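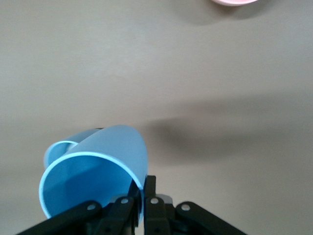
手首カメラ、水色カップを横向きで把持中

【遠隔操作】カップ重ねの教示データ、みんなどう取ってる?【手動教示】

1: dustmont_ura 2021年2月19日
Zanelonの小型アームでカップ重ねの教示やってます。リーダー側を手で動かしてフォロワーが追従するタイプ。
今のところ162エピソード。学習まわしたけど成功率がさっぱり。
手首カメラの画は1枚貼った通り。水色が2個くっついてるとこ。奥のピンクに持っていきたい。
質問は2つ
・横向きにつかむ教示って混ぜていいの?
・影が結構濃いけど照明いじるべき?
急ぎです、3月に見せる予定あり

2: 名無しの教示係
162で横倒しも縦も全部混ぜてるなら足りないと思う
まず持ち方ひとつに絞れ

3: kuroneji
>>1
指がカップの縁のとこ挟んでるけど、これ毎回同じ位置?
自分は縁つかみだと置くとき回っちゃってダメだった

4: dustmont_ura
>>3
毎回バラバラです…操作者2人いて、相方は胴のほうを持つ派

5: kuroneji
それだ
人が違うと動き方のクセが丸ごと違うから。2人分混ぜて平均みたいな動きになって、縁と胴の間で迷って止まるやつ

6: bisville帰り
いや混ぜたほうがいいって。
Bisvilleの勉強会で聞いたときは操作者複数のほうが崩れにくいって話だった。1人だとその人の変なクセごと覚える

7: kuroneji
>>6
数あればね。162で言う話じゃない

8: bisville帰り
数の問題にするなら何でも数じゃん
それより失敗からの立て直し入れてるかどうか。きれいに成功したのばっかだと、ちょっとズレた瞬間に知らない状態になって終わる

9: 名無しの教示係
立て直しは同意。わざとズラして戻すのを別に取っとくといい
うちは14本足しただけでだいぶマシになった

10: mazurek_user
横から失礼、Mazurekの双腕使い
遠隔じゃなくて直接教示(アーム手で持って動かす)じゃダメなん?力の感じ分かるし速いよ

11: dustmont_ura
>>10
手がカメラに映り込むのが嫌でやめました
あと片手でアーム、片手でグリッパ開閉のボタンがしんどい

12: mazurek_user
あー手首カメラならそんなに映らなくない? 外から撮ってるカメラのほうか

13: dustmont_ura
外のほうです。手首は平気

14: 影の人
照明の件だれも答えてないので
画像の右側、暗いのが横にのびてるやつ。アームとカップの影っぽいけど、あれ姿勢変わるたびに動くでしょ。モデルが影のほう見て位置決めてる可能性あるよ
拡散板かませるか、逆に照明を日によって変えてバラけさせるか

15: kuroneji
自分はバラけさせる派。消しにいくと本番の部屋で死ぬ

16: 影の人
>>15
見せる場所が決まってるなら合わせたほうが早いでしょ。3月だよ?汎化とか言ってる場合か

17: dustmont_ura
会場は同じ部屋です。机も同じ

18: 影の人
じゃあ固定で。カーテン閉めて、ライトの位置にテープ貼って終わり

19: 名無しの教示係
あと気になったのが色
水色同士が重なってると境目わかりにくい。手首だけだと奥のやつの縁がちょろっと見えるだけだし
スタートでカップ離して置くのと、くっつけて置くのと、どっちで取ってる?

20: dustmont_ura
>>19
適当に置いてました。すいません

21: 名無しの教示係
謝らんでいいけどw 初期配置は紙に書いて決めとけ
うちは机に13か所印つけて順番に回してる。印はカメラに映らないように裏から透ける薄いやつ

22: bisville帰り
印つけるのは反対。端っことか半端な位置が抜けるよ

23: 名無しの教示係
>>22
印の間にもたまに置くに決まってるだろ

24: mazurek_user
操作の速さも見たほうがいいよ
遠隔って慣れてくると後半どんどん速くなる。最初の頃のと比べてみ。長さバラバラだとそれだけで学習しにくい
あと把持前にピタッと止まって考えてる時間、あれ削らないとモデルも止まるようになる

25: dustmont_ura
>>24
うわ、めっちゃ止まってます。つかむ直前で5秒とか
これ後から切っていいんですか

26: mazurek_user
完全に動いてないとこは切ってる。ただグリッパ閉じるとこは残せ、閉じきる前に切ると空振り覚えるぞ(1敗)

27: kuroneji
切るより取り直しのほうが早い説もある
今の慣れた手でやれば、前のデータ直すより絶対きれい

28: dustmont_ura
とりあえず
・操作は自分1人、縁つかみに統一
・照明固定、置き方は紙に書く
・立て直しを別で追加
でやってみまs
相方のデータはいったん外します。消しはしない

29: bisville帰り
相方のぶん、後で足して比べてくれ。そこだけ知りたい

30: kuroneji
縁つかみに統一するのか…胴のほうがよくない?置くとき回るって>>3で書いたんだけど

31: dustmont_ura
>>30
胴だと指の開きがぎりぎりなんですよね、うちのグリッパ
両方ちょっとずつ取って回り方見てから決めます

32: 影の人
ライトのテープ忘れんなよ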